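Courses > Automation and Work > Unit 2 > Handout: Soft Goods

We use cookies to remember your reading position and language setting. Accept / Manage preferences

AUTOMATION AND WORK, UNIT 2
Handout: Folding, picking up, putting away. Can machines do the chores yet?
R. Hettiarachchi, Prudville evening program, January 2023

Read before the seminar. Section 4 is needed for the written exercise.

1. Where we left off

Unit 1 dealt with rigid parts. A bracket coming down a chute has one shape. Its pose can be written as six numbers, three for position and three for rotation, and once those are known the rest is path planning. Most of the success of shop-floor automation rests on this. The part is rigid, the fixture is rigid, and the lighting was chosen by the same people who chose the robot.

Laundry has none of these properties. A towel has no fixed pose. Two towels from the same package, dropped from the same height, land differently. The usual term is deformable object, and the usual complaint is that the state of such an object can't be written down in any short form. A full mesh of a garment may have thousands of points, most of them hidden under other parts of the garment.

2. The task, stated properly

"Fold the laundry" is at least five tasks:

(a) Separate one item from the others.
(b) Work out what it is.
(c) Bring it to a known state, normally flat.
(d) Fold it.
(e) Stack it without undoing (d).

Published demonstrations tend to begin at (c) or (d), with the item already flat on a plain table. When you read a claimed success rate, find out which step the clock started on. A 70 percent rate from (a) through (e) is a much stronger result than a perfect score on (d) alone.

The grasp itself is a smaller problem than it looks, but it still has to be solved. A two-finger gripper closing on cloth from above must either pinch up a ridge or get one finger under an edge. On a hard table the finger can press down and slide. On a mattress the surface gives way, the sheet moves with the cloth, and the gripper may come up holding both. 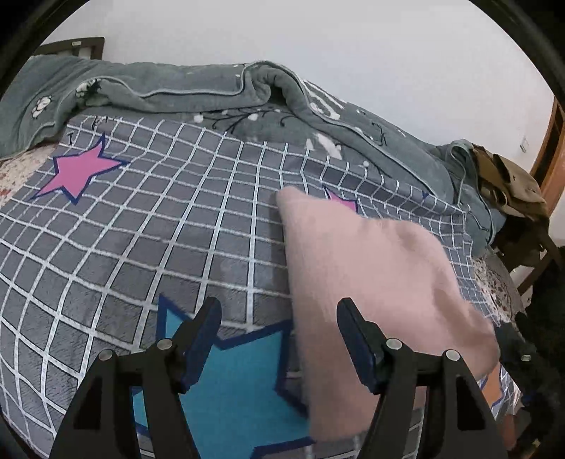 Thin woven items are worse in this respect than thick ones. Pile fabrics form a ridge easily and give the fingers something to hold. They also hide their edges well, and a vision system looking for an edge to start the fold may find the boundary of a shadow instead. Students who took the fall section will remember the Dredeck bench tests, where the gripper repeatedly tried to pick up a printed stripe.

3. Background and clutter

A factory cell has one background. A bedroom has as many as the owner has sheets. Printed bedding matters for three reasons:

- Straight printed lines compete with hems and seams.
- Large printed shapes can be segmented as separate objects.
- A print that is partly covered changes its outline each time the item moves, so a system can't simply learn it once and subtract it.

Add blankets, clothes left on furniture, and small items set down on the bed, and the separation step (a) becomes the hard one. A person settles it without effort, knowing what a blanket is and that it isn't part of the job. A controller has to be given that knowledge or has to pick it up from examples.

4. Learning from demonstration

The current approach is to skip the explicit model. A person does the chore, the motion and the camera view are recorded together, and a network is trained to predict the next motion from the view. Two ways of recording are common.

Teleoperation: the person drives the actual robot through a leader arm or controller. The data match the machine exactly. Collection is slow, and the robot must be carried to wherever the chore is.

Hand-held grippers: the person holds the gripper directly and does the chore with it, with a camera mounted on the tool. No arm is present. Collection is faster and can be done in ordinary homes. The cost is that a person's wrist and shoulder can reach positions a given arm can't, and some recorded motions must be thrown out.

For garments, two hands are close to required. With one gripper, a long-sleeved top can be dragged or folded over piece by piece. With two, it can be held at both shoulders or at collar and hem, and tension can be kept across the cloth during the fold. Tension is what keeps the fold line straight. The sleeves are normally dealt with first, each laid across the body, and only then is the length halved. An error of a few centimeters at the sleeve stage carries through to the finished stack. 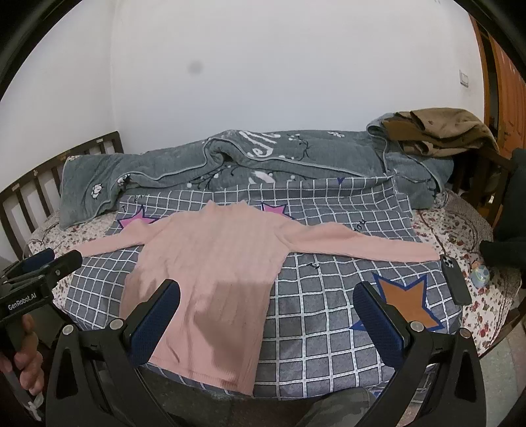 Shahnaz Begum objects that straightness is the wrong measure to grade on. In her written comment on last term's version she argued that a household will put up with a crooked sweater in a drawer, but will not put up with standing by to restart the machine, and that we ought to be marking minutes of human attention per load. Da-eun Geum made a similar point in discussion and added that a laundry contractor would rank the two the other way around.

Both positions are reasonable, and the exercise below asks you to choose one and defend it. Note that they lead to different machines. Minimum attention favors a slow robot that recovers from its own errors. Minimum defect favors a fixed station with good lighting and a person feeding it.

5. Figures for the exercise

The Gunawardena data set, which we use in this course only, has 2329 recorded garment folds. The Stornberg cell is our standard comparison: a fixed table, overhead camera, two arms, one item at a time. Assume it takes about 30 seconds per item from step (c) and needs a person for steps (a) and (b).

6. Where this leaves the question

For rigid, repeated work the answer is yes, and has been for decades. For flat items presented one by one, such as towels and pillowcases, industrial machines exist and are fast. For mixed clothing on a bed in a private house, the answer at present is no in any sense a buyer would accept. Single runs succeed. Runs succeed less often after the sheet is changed.

7. Exercise

Write two pages. Take one chore from your own home or workplace, break it into steps as in Section 2, and mark which steps a fixed station could do, which would need a mobile robot, and which you would leave to a person. State your measure first. Obaidul Weerakoon is collecting the papers. Questions about the data set go to Mizanur Howlader.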